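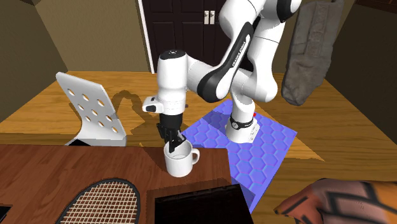 I bought a licence for Kettle in order to answer one question before our budget meeting: which arm can we afford that will also do the work we need? Kettle is a planning package from Itance. You build a room on the screen, put a robot in it, give it a job, and at the end it makes a list of equipment with your own prices in it. Our job is sorting mixed household goods at Forkgate, where boxes arrive with everything inside. So I started with a simple task, a white mug and a parallel gripper, and the fingers go down into the mug past the rim, as I would do it myself with a hand full of other things. It was my first evening with the program and I was pleased to have got so far.

What you get

The licence costs £121 per month and is for three users. There is a trial of 14 days, and I advise you to use all of it, as the first days go on learning the menus. The library has over 300 objects, from the kitchen, the office and the sports cupboard. They are of different quality. Some look very natural, and some are so rough that I had to read the name in the list to know what I was looking at.

Rooms come ready made, with furniture, and you can change the table, the floor and the walls. I lost a whole afternoon choosing wall colours, for which I blame only myself.

Planning the space

For me this is the strongest part of the program. When you read the data sheet of an arm, you find the reach as a number and you think you understand it. Then you see the arm leaning over a table and you start to ask better questions. Where will a person stand? Can the box of unsorted things be near the edge? My colleague Youssra Ait Ali looked at the screen for two minutes and noticed that I had planned no space for our trolley. A correction like this costs nothing in the program. After the bench is fixed to the floor it would be a different conversation.

I also liked that I can keep the same arm and move my viewpoint to the other side. In the view I used for our proposal, the arm comes over the right side of the table and holds the mug by its rim, with a dark wooden box close beside it. The tennis racket lies in the middle and takes a lot of space. Because of this racket I wrote a new line in the plan: long objects go to a separate bench.
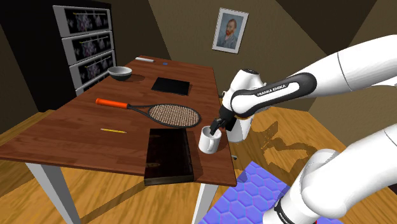 The budget sheet

Here I am less happy. Kettle asks for the price of the arm, the gripper and the table, and adds them correctly. It does not ask for delivery, electrical work, safety assessment, training, spare fingers or the yearly service, and there is no empty line where I can write them in. I exported the sheet and added these costs by hand. If you show the original total to your manager, you will have to return later and ask for more money, and this is never a pleasant visit.

Prices must also be typed by you. I was expecting at least an indication. Waqas Memon from Itance support answered me politely that prices change too often and depend on the country. I accept this, but the web page should say it before one pays.

What it cannot tell you

A mug in a simulation is always the same mug. Ours are chipped, some are greasy, and some have a spoon glued in by old sugar. I would not sign an order on the simulation alone. Joanne Bloxham, who keeps our accounts, suggested that we hire an arm for a short period in December and put this in the budget as its own item. I think she is right, and I have done it.

The program is also heavy. On my office laptop the picture moved in small jumps, and the fan was so loud that Homa Rezaei closed the door between us. On the newer computer at our Wisedstead building it runs well. Please count this in your costs too if your machines are old.

Small complaints

The manual is well written but has no index. The undo button goes back only one step. When you rename a room, the old name stays in the report – I sent one to Brenda Clegg with the title "test test kitchen" and she was kind about it.

Would I pay again?

For the months of planning, yes. For the whole year, no. I have stopped the licence and saved the rooms, and support confirmed that they will open again if I renew. Four stars from me for planning the space, and two for the budget sheet until it has free lines for other costs.

Reviewed 18/10/2025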